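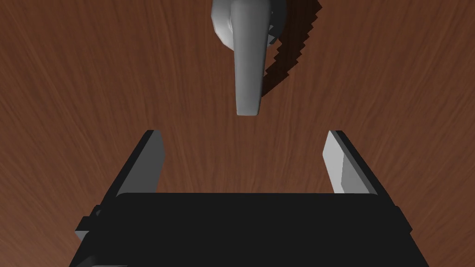 Gripper and door handle in the simulator, seen from just behind the fingers.

Setting up the door-opening cell: your questions

Do I need the real robot to get started?
Not at all! Everything on this page is done in the Durken simulator first, and most folks spend a happy week or two there before they go near any hardware.

Which part of the handle should the fingers aim for?
The narrow part of the lever, well away from the pivot. Try to bring it in midway between the two pads (a little off is fine, the pads forgive you) and close slowly. Gonçalo Paiva likes to stop short of the handle and check the line from the wrist view before going in, and we've all picked up the habit from him.

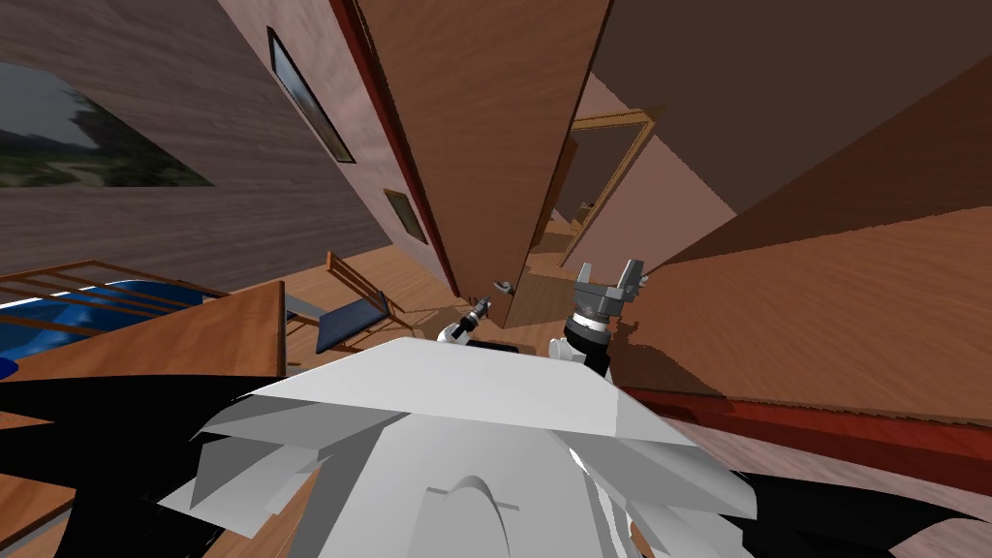 Which arm should I use?
Either one will do, but pick one and keep the other well back from the door's swing. If you switch arms, load the matching wrist file again, or your offsets will be wrong and you'll spend an afternoon wondering why.

How often should I check the finger alignment?
Every 300 runs, please, and also after any change to the gripper model. It takes six minutes, coffee not included.

My run stopped with code 1534. What now?
The fingers closed on nothing. Open them, send the arm home and redo the wrist offset. If it comes back, write to Teresa Aguiar and attach the log.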